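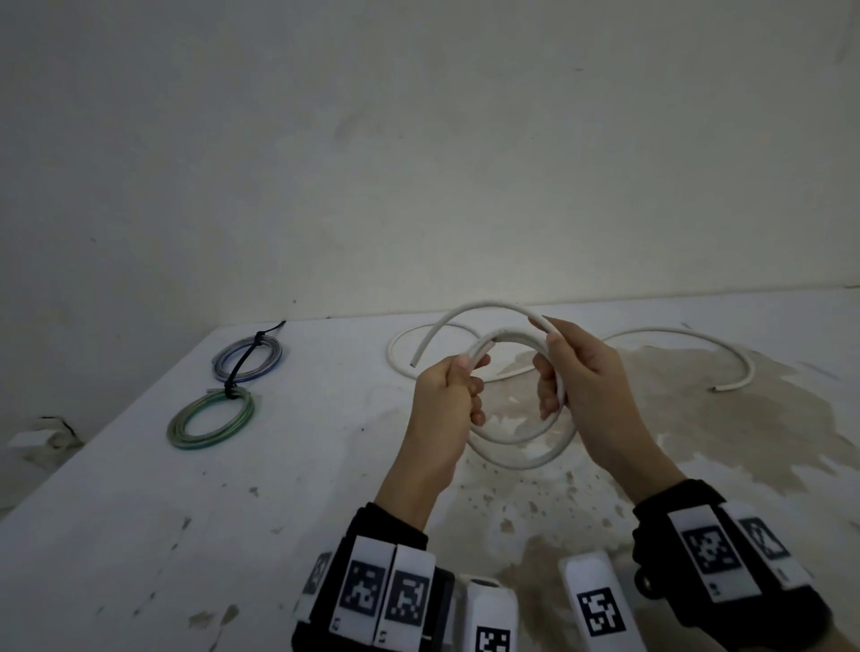 Coiling the thick white cable by hand.

Storing short lengths of cable and tubing without kinks
Posted by Ohemaa Eshun, July 2022

I have a box of cut lengths, some white cable and some clear and green tubing. I coil each one and put a tie on it, but after a few months the tubing has flat spots. How tight should the loops be, and do the ties matter?

Perkis

Go bigger on the loops. I use zip ties and leave the tails long so I can grab them.

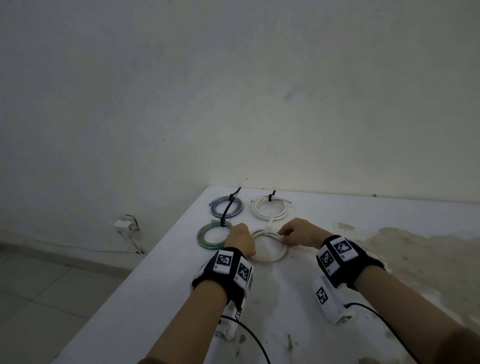 Don't pull the tie hard on tubing. It should slide a little. On cable you can go tighter.

Zuweira Frimpong

Agree on the ties. Let each loop follow the bend it already has and keep your hands on opposite sides of the coil.
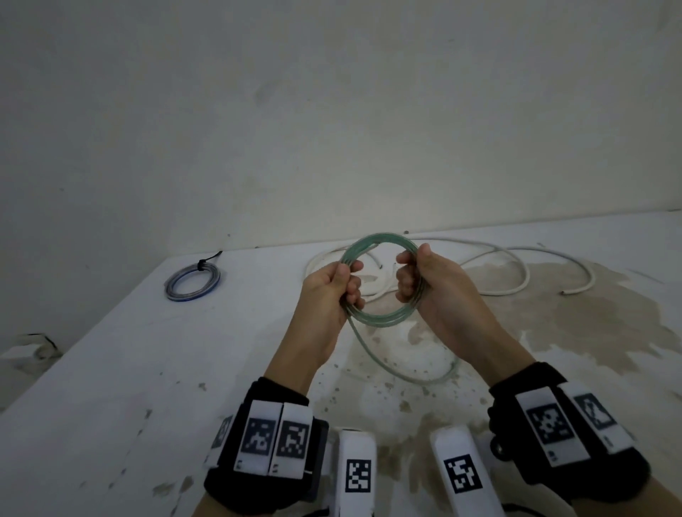
Green tubing in a loose coil, one loop hanging low.

If a loop hangs out, feed it back around before you tie. Clear tubing shows a kink early, so check it as you go.
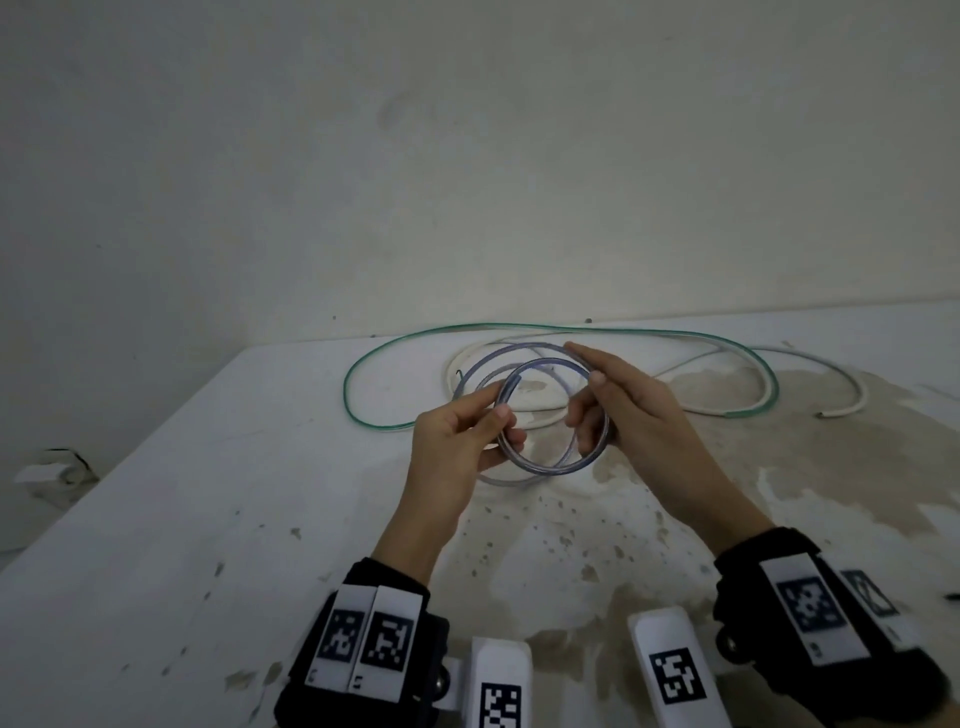 Then lay the coils flat, 2 layers at most. Mine have been in a drawer since December and they're fine.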